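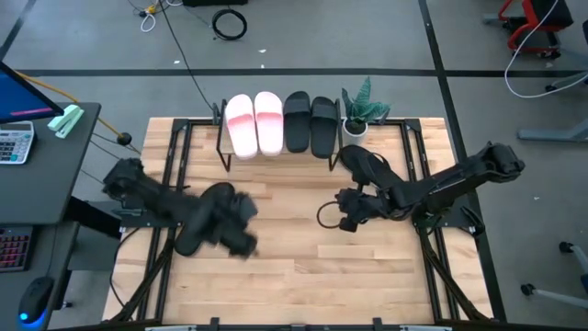

Durnar House Residents' Association
Minutes of the meeting held 2023-04-03 in the ground floor common room

Present: Moushumi Khondokar (chair), Fiachra Scanlon, Jovita Tovar, Abdul-Rahman Agbeko
Apologies: Tiburcio Esquivel
Minutes taken by: Fiachra Scanlon

1. Minutes of the last meeting

Accepted with one correction. Under item 4, the broken dryer was on the second floor and not the third. Fiachra to fix the posted copy.

2. Matters arising

The side door closer has been adjusted and the door now latches. Abdul-Rahman reported that it still slams if the hallway window is open. Left as is for now.

The bulletin board key has been found and is back on its hook in the office.

The letter to the management company about the gutter over the bike racks has gone out. No reply yet. Jovita to call them if nothing has come by the next meeting.

3. Shoes in the entrance hall

Most of the meeting went to this item. The house rule is shoes off past the inner door, and residents change into slides or slippers there. The low rack is full most evenings and the rest end up on the floor. Two residents have written in to say they tripped when coming in with groceries. Jovita said the mail carrier had also mentioned it.

Moushumi said the rule itself was not up for discussion, as it was voted on last June and the floors have been much easier to keep clean. What is needed is a better place to put things.

Three points were discussed.

a) The rack. Jovita had prices for two racks. The Kummont is the taller one and costs $148. The Asante is wider and costs $180, but it would cover part of the heating vent on the left side of the hall. Abdul-Rahman measured the wall during the break and confirmed the vent would be blocked. Fiachra asked if the Kummont could be fixed to the wall, since children pull on anything that tall. Jovita said it comes with brackets, though the screws are for drywall and the hall is brick. Abdul-Rahman has masonry anchors left over from the laundry shelf.

Agreed to buy the Kummont. Agreed unanimously. Jovita to order. Abdul-Rahman to put it up and fix it to the wall. The old rack is to go to the basement for garden boots if anyone will carry it down, otherwise to the curb on the next bulk pickup.

b) Slides. Fiachra said the worst of the mix-ups are with slides. Several residents own plain black ones that look the same from the top, and people walk off in the wrong pair or in one of each. One resident has gone through 3 pairs this winter and believes at least some of them are still in the building.

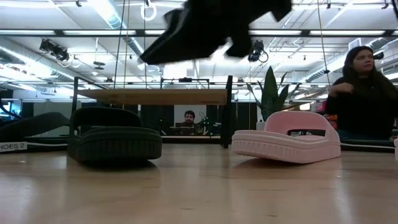 Moushumi pointed out that a dark green slide or a pale pink one never goes missing, and suggested people buy a color. Abdul-Rahman said he was not going to ask anyone to buy new footwear when they already had some that fit. It was agreed that residents with black slides should mark them with their apartment number, on the inside of the strap or on the bottom of the sole. Paint marker holds better than ballpoint on the soft kind. Fiachra has a white one and will leave it in the drawer of the hall table with a note asking for it to be put back.

Jovita asked if guest slides should be marked as well. Agreed that guest slides will be in a color and kept in the basket by the inner door, so that anything black on the rack belongs to a resident. Moushumi will buy 2 pairs of guest slides, one large and one small, and see if they get used before buying more. She will look at the Vondo store first, as they had some on the sale table.

c) Labels on the shelves. Fiachra proposed a printed label on each shelf with apartment numbers, lower floors at the bottom. Abdul-Rahman was against giving every apartment a fixed space, as some households have one person and others have five. After some back and forth it was agreed to label shelves by floor only. Top shelf to be left open for visitors. Labels in large print, black on white. Fiachra to print.

Limit of two pairs per person in the hall. Anything over that goes up to the apartment. This was the rule already but it was never written down, so it will be added to the notice.

Wet boots go on the tray and not on the rack. The tray is cracked at one corner and leaks toward the wall. Jovita to add a new tray to the order if the store has one.

4. Unclaimed shoes

There is a box of unclaimed shoes in the office, some of it from before last summer. Moushumi proposed setting everything out on the long table in the common room for one week so people can take back what is theirs. Pairs together where there are pairs, singles at the far end. Whatever is left goes to the donation bin on the corner, apart from singles and anything worn through, which will be thrown out.

Abdul-Rahman asked that the table be wiped down afterward, as people eat there. Agreed. Moushumi will put out the shoes and Abdul-Rahman will clear and clean the table.

Fiachra to add a line about this to the notice. It should say plainly that nothing will be held after the week is up. Last time people were still asking months later.

5. Laundry room

The card reader on the second washer is rejecting cards again. Tiburcio sent a note saying that wiping the card on a sleeve works most of the time. Moushumi will report it anyway.

There was a request to extend laundry hours to 11 p.m. The apartment directly over the laundry room has objected. No change.

6. Any other business

Jovita asked who had moved the umbrella stand. Abdul-Rahman said he had, to get the stepladder through, and would move it back.

The hall light on the stairs side flickers when it is first switched on. Fiachra to try a new bulb before calling anyone.

Moushumi reminded everyone that strollers cannot be left under the stairs. This has come up with the fire inspector before. To go on the notice as well.

7. Actions

Jovita: order the Kummont rack and a boot tray; call about the gutter
Abdul-Rahman: put up the rack; clear and wipe the long table; return the umbrella stand
Moushumi: guest slides; set out unclaimed shoes; report the card reader
Fiachra: correct the last minutes; shelf labels; paint marker; notice; bulb

8. Next meeting

Early June, same room. Fiachra to post the date. Tiburcio to be asked if evenings still suit him.

Meeting closed at 8:50 p.m.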